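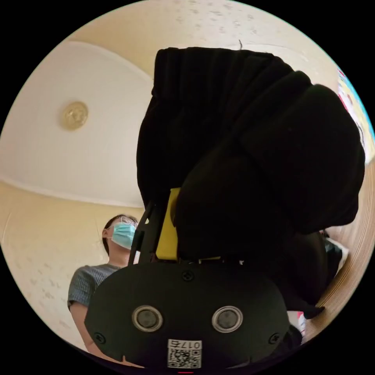
The Black Pile

Every household has a color it can't keep track of. Ours is black. I can find any blue thing we own within a minute, and the one orange dish towel has never been lost in its life, but if you ask me for the black ribbed thing, I'll need you to be more specific, and then I'll need an hour.

Folding is part of the trouble. Black knit looks like something while you're wearing it. Fold it and it becomes a lump. Fold it twice and it becomes a heavy lump with a rolled edge, and you can stack it with all the other lumps and feel quite organized until somebody wants a particular one. Then the stack gets opened from the middle, the way people open a bag of bread, and you're back where you started on Monday.

I used to fold knits the way my mother did, sleeves in, thirds, flat as a letter. That works for thin ones. A thick rib won't have it. It springs back slowly while you're looking at the next thing, and by the time the pile is knee high it leans. So now I fold once down the length, press the air out with my forearm, and roll from the bottom. It isn't pretty. It does stay where it's put.

The other rule, which I have broken twice this week, is that you don't pull loose threads. You find one sticking straight up off a fold and your fingers go to it before your brain has weighed in. Leave it. Turn the piece inside out, take a blunt needle and draw the thread through to the wrong side. If you can't find the blunt needle, put the thing in the mending basket, where it can wait with my gray cardigan, which has been waiting since I had a different haircut.

Where black things go to lie down

They go on the cushion. I don't know how this was decided. There are hooks, there's a shelf, there is a perfectly sound chair which I paid $108 to have re-covered. And yet anything dark and soft that enters our house ends up draped over the big striped cushion, generally on the left side, in folds, like a cat that has given up.

I should say something about the cushion, as it gets more abuse than it deserves. The middle is woven, brown and beige stripes packed close together, very serious, the sort of fabric you'd expect in a dentist's waiting room built in 1958. Then there's the border, which is patchwork and not serious at all. Pink with white dots. Red with white dots. Teal, yellow, a paler pink. Little squares, all the way along, as if somebody had sat through the stripes and been promised dessert.

I've seen it divide a room. People who like the stripes regard the border as an accident. People who like the border turn the cushion so that they can see more of it. I was a stripes person for a long time and have gone over to the other side, mostly on account of the red.

Cleaning it is where the two halves stop being friends. The woven part wants a brush and to be left alone. The patchwork collects lint in every seam, and if black knitwear has been lying on top of it, the lint is black, and the pale pink squares tell on you. A sticky roller gets the flat of each square. For the seams I wrap a bit of tape around a butter knife, backwards, and run it down the joins. Nele Willems taught me that and I have never returned her roll of tape.
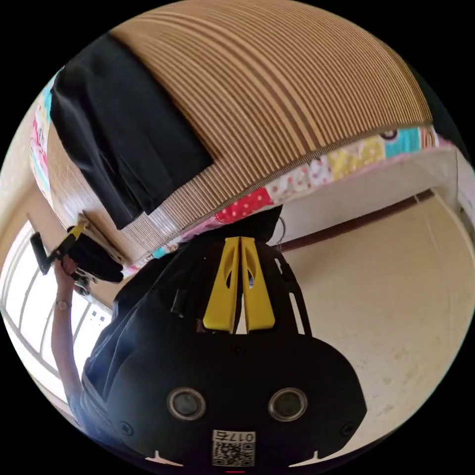

Hilde Verbruggen wrote under my last post that a border like that should never meet a washing machine, and that hers went in at a gentle cycle and came out with one teal square the size of a stamp and the rest of the row pulled toward it. She wanted me to know she still sits on it. She also asked whether the squares on mine were washed before they were pieced, and I have no idea, which I take to be my answer.

So it's spot cleaning only. Cold water, a white cloth (a white one, please, I have learned about red cloths), and a drop of the Virkeretti wool soap if the mark is stubborn. Dab from the outside of the spot in. Test on a square you wouldn't miss. On mine that's a pink one down the left side, normally covered by whatever is draped there.

Roel Coppens, meanwhile, sent me a link to a Bindby storage bench and the single word "bench." It costs $290. I looked at it for most of an evening. It has a lid. I know what would happen to that lid. It would be covered in black knitwear within the day, and I'd have to move the black knitwear to put away the black knitwear.

What I've done is give the ribbed pieces the shelf by the door, rolled, with the rolls facing out so that you can see the rib and tell one from another. The smooth black things go in the drawer, flat. Anything that's neither goes over the chair, and the chair can earn its $108.

The cushion is officially off duty. I brushed it, I taped the seams, and I turned it so the border faces the window. It stayed bare from breakfast until 7 in the evening, when I came in with my arms full and put something down on it for a second.

The blunt needle was behind it, by the way. The cardigan is still in the basket.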